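**Sixty Minutes Is Plenty: notes for the missed connections talk**

Wait for the door to close. Latecomers get the good seats at the front, which serves them right.

**Opener**

- Ask who has missed a connecting flight. Then ask who booked that connection themselves. Hands go down slowly. Let them.
- My own record: 3 missed connections, 2 of them in Cliltbridge, same terminal, same carpet.
- Say out loud: a legal connection and a sensible connection are different animals. The airline sells you the legal one.

**The Cliltbridge story (keep it short, you always run over)**

I had 60 minutes between a Vekard flight and the last hop home. On the booking page this looked generous. I pictured a coffee. I may have pictured a sandwich.

We landed on time and then sat on the taxiway admiring our own gate, which had another plane in it. By the time the stairs arrived I had half my layover left, and I was in row 31 behind a family repacking a stroller. The bus to the terminal waited for everyone, including a man who went back for his hat.

Pause after hat.

The next gate was 81. Signs in Cliltbridge give the walk in minutes, and whoever timed it was young and carrying nothing.

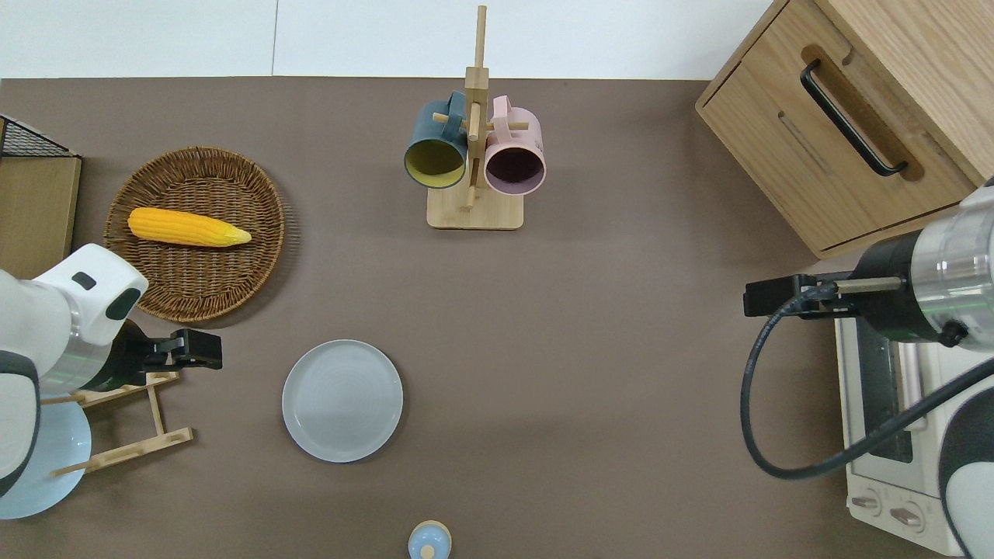

*Two mugs on the tree, corn on the tray.*

**What I should have known**

- Boarding closes before departure. The time printed in big type is when the plane leaves, so you were late before you thought you were.
- One booking or two? This is the question that matters. On one booking, the airline usually has to get you there somehow. On two separate tickets you are a stranger who turned up late, and they will treat you like one.
- Check whether the connection crosses passport control. I had read the terminal map and missed this completely.
- Find out if yours is the last flight of the day. A tight connection at 9 in the morning costs you a few hours. At night it costs you a bed.

(If somebody asks about checked bags here, park it. It eats the whole talk.)

**The bed**

Vekard handed me a voucher for a place called the Hutsuliak. Nice enough. The shuttle there took longer than my flight would have. Dinner was over, and the desk clerk gave me a banana with real ceremony.

Point to make: ask at the transfer desk for the meal voucher too. They had them in the drawer. They were not going to bring it up.

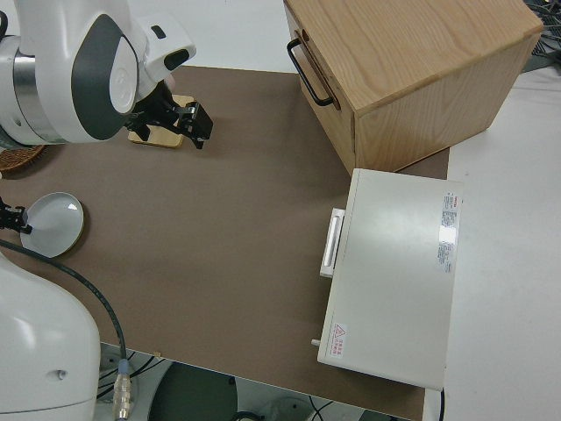
*Plate with a thin gold rim.*

**At the desk: practical bit, slow down for the note takers**

- Get in the line AND call the airline. First one to answer wins.
- Have the flight you want already picked out. "Can you put me on the early one through the coast" works much better than "what now."
- Keep the boarding pass you didn't use. Claims departments love paper.
- Ask for the reason for the delay in writing. You'll want it later, when the reason changes.

I use an app called Ornitz for gate changes. It told me about my new gate while I was standing at it, so I can't call it a cure, but it's quicker than the overhead boards.

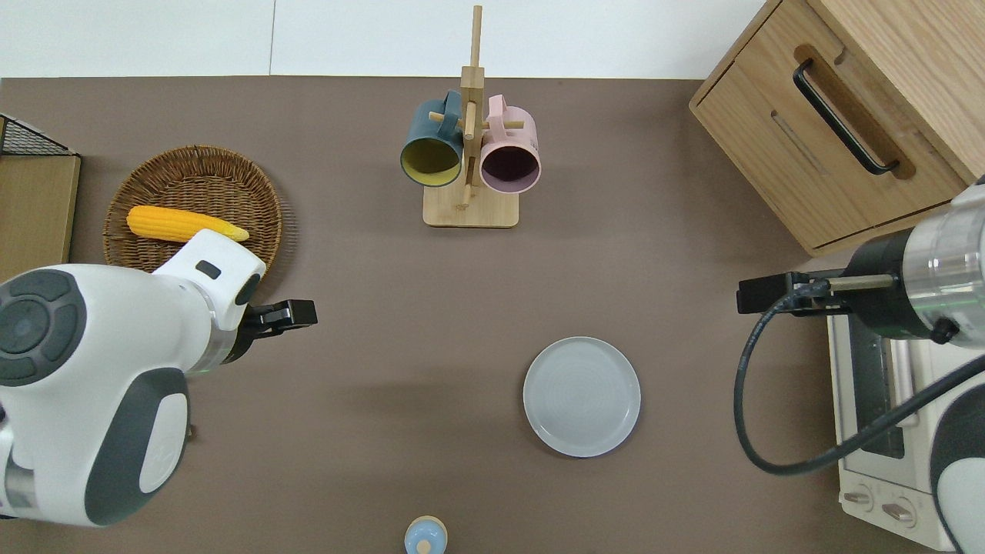

Back to the booking page, where all this could have been prevented. Sort by total travel time and you get the heroic options first. Scroll down. There's a dull one with three hours in the middle, and it's often the same price. Take the dull one. Bring a book.

People will object that three hours in an airport is a waste of life. Fine. I spent eleven in that one, and I can describe the carpet.

**If there's time**

- The one good thing about a missed connection: you stop running.
- Travel insurance: read the minimum layover clause before you rely on it. Mine had one. Read out the wording if the printout made it into the bag.

**Questions**

Someone will ask about cruise ships. I don't know anything about cruise ships. Offer to stay until 9 and stack chairs.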